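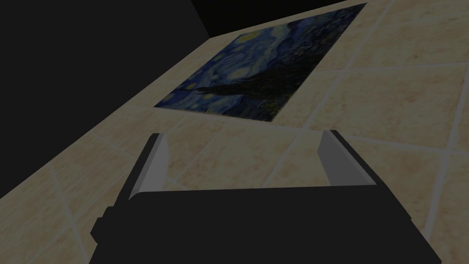

The fault with the Jullen gripper started in August, and this page collects what we have about it. In short, the gripper stops in the open position and the controller still reports "closed". We first saw it in the simulator, in a pick task with a flat print. The fingers stay wide apart, with nothing between the gray pads, and the print of The Starry Night lies flat on the tiles ahead of them. The simulator at Prustholm gave this false report in 2 of 400 runs, so at first we took it for a rendering delay. It was a wrong sign in the finger position message, and the same message is used on the real arm.

Why we call it a safety matter: the Rallik cell opens its door lock when the gripper says "closed" and the arm is at rest. With a false report, the lock can open too early. No person was hurt. The cell was stopped for 70 minutes while we checked the lock by hand.

What to do until the fix is installed: do not trust the "closed" signal alone. Read the motor current also, and keep the door key out of the panel. Timmermans has the corrected driver and will send it to all sites which use the old one. Please write the serial number of your controller in the request.

Page updated 2019-08-25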